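寄付先の書類を台所で片づける

うちの食卓の端には、この3年、非営利団体からの郵便物が積まれていた。寄付のお礼、活動報告、総会の案内、そしてまた寄付のお願い。善意というのは紙でできているらしい。以下は、その山を崩すうちに身についた、台所仕事のついでにできる書類の扱い方。税理士の助言ではないので、そのつもりで。

封筒は鍋の前で開けない

湯を沸かしている間に、と思うのが間違いのもと。領収書は湯気で波打つし、感熱紙なら字が薄くなる。開封は食事が済んで、台を拭いて、拭いたところが乾いてから。私はRinmontという団体の受領証に味噌汁をこぼし、再発行を頼む電話で「何の汁ですか」と聞かれた。

再発行に応じない団体もある。受領証だけは届いた日にクリアファイルへ。冷蔵庫にマグネットで貼るのは、なくすための儀式と思ったほうがいい。

仕分けは製氷皿方式で

山は3つに分ける。受領証、決算の書類、それ以外。「それ以外」が一番厚く、紙質も一番いい。光沢紙の会報は野菜くずを包むには向かないし、窓拭きにも使えない。古紙に出す前に、宛名のところだけ切り取ること。

決算の書類は捨てずに、団体ごとに年の順でクリップ留めにする。1年分だけ眺めても何もわからないが、何年分か並べると、急に太った数字が目に入る。役員報酬、旅費交通費、それから「雑費」。家計簿で雑費が膨らむのは、たいてい説明したくない買い物をした月だ。団体の帳簿だけ別の生き物だと思う理由もない。

鉛筆と付箋で読む

蛍光ペンは使わない。あとでコピーを取ると黒くつぶれることがある。濃いめの鉛筆で線を引き、疑問は付箋に書いて余白へ。付箋は上から剥がすと端が反って落ちやすいので、横から剥がす。

線を引くところは決まっている。代表者と同じ名字の取引先。前年になかった「業務委託費」。理事会の開催回数。Starbergという基金の報告書には、理事会が年に5回開かれたとあり、うち1回の議題が「次回の日程」だった。違法ではない。日程は大事だ。

しみの抜き方

コーヒーをこぼしたら、こすらずにキッチンペーパーで上下から挟み、重い本をのせて一晩置く。輪じみは残るが、字は読める。油じみには片栗粉を薄くふって半日、そのあと刷毛で払う。数字が読めなくなったら、団体のサイトで公開版を探す。載っていなければ、付箋をもう1枚。

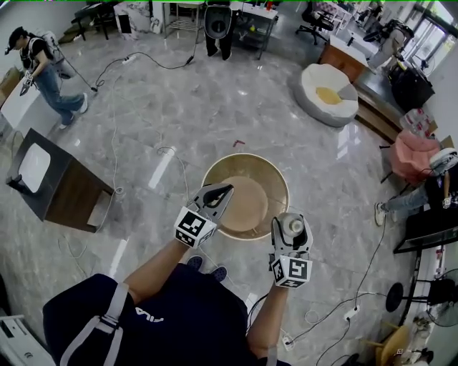 Killian Jacquetからは、クリップ留めはやめておけという便りが来た。湿気の多い台所ではクリップが錆びて、肝心の合計欄に茶色い跡がつくのだという。彼はBaillyの文具売り場で899円の紙製ファイルを買い、団体ごとに綴じ直したそうだ。綴じ直している最中に、同じ年の報告書が2種類あることに気づき、しかも人件費の額が違っていた、とも書いてあった。問い合わせたところ「新しいほうが正しいです」との返事で、どちらが新しいのかは書いていなかったらしい。

クリップの件は素直に改める。うちのも裏返してみたら、Plerkura分の束がみごとに錆びていた。錆びた紙は、消しゴムでこすると穴があくので触らないこと。

問い合わせの手紙を書くとき

電話より手紙かメールがいい。質問は1通に1つ。まとめて聞くと、一番答えやすいものにだけ丁寧な返事が来る。年度と項目名を書き、控えは決算書の束の後ろに挟んでおく。

返事が来るまでは、次の振り込みを急がない。催促の封筒は先に届くが、あれは「それ以外」の山へ。

保管場所は、流しの下以外ならだいたいどこでも。うちは食器棚の一番上、来客用の大皿の横に落ち着いた。来客用の大皿は11月に一度出したきりである。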